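Small Appliance and Kitchen Counter Check, May
Site: Urbridge, second floor kitchen
Sheet no. 2637
Checked by: Oddur Mogensen, Wednesday, before lunch

Mark each line OK, FIX or N/A and write a comment wherever you can. I read every one of them!

1. Outlets and cords
Outlet covers tight, no cracks: OK
Cords free of nicks and scorch marks: OK
Cords kept away from the sink: FIX. The kettle cord had wandered over to the wet side again. I moved it back and put a hook under the shelf, which works beautifully.
Nothing plugged into a power strip: OK (big improvement on the Grendell kitchen, well done all)

2. Kettle
Shuts off by itself at the boil: OK
Lid closes fully: OK
Scale: FIX, light. Vinegar is in the cupboard.

3. Microwave
Door seal clean: OK
Turntable seated: OK
Comment: somebody has scrubbed the ceiling of this thing and I could have hugged them.

4. Toaster
Standing upright and steady on a flat top: OK
Lever goes down and comes back up smoothly: OK
Pops up at every setting: OK, tried them all, lots of toast
Crumb tray emptied: FIX, then done. Please do this weekly, unplugged and cold.
Nothing stored on top or over the slots: OK
Paper towels at least 17 inches away: OK, moved to the far shelf
Wall behind: no scorching found. It does have smudges and gray marks and would love a wipe.
Bread fits without forcing: OK for ordinary sliced. The thick Manole loaf sticks, so cut it thinner and never go in after it with a knife.
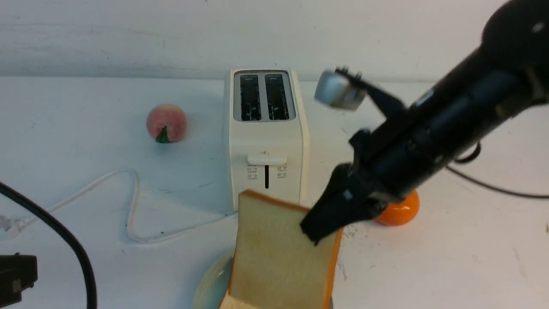

Item 4, two-slot toaster, with a slice of bread held up in a black gripper and fruit on the tabletop.

5. Fire and first aid
Extinguisher gauge in the green: OK
Fire blanket within reach: OK, new Wamard one, opens with a single pull
Burn gel in date: FIX, on order

Still open: burn gel, kettle scale, wall wipe. Initial each one on the door copy when it's finished.

O.M.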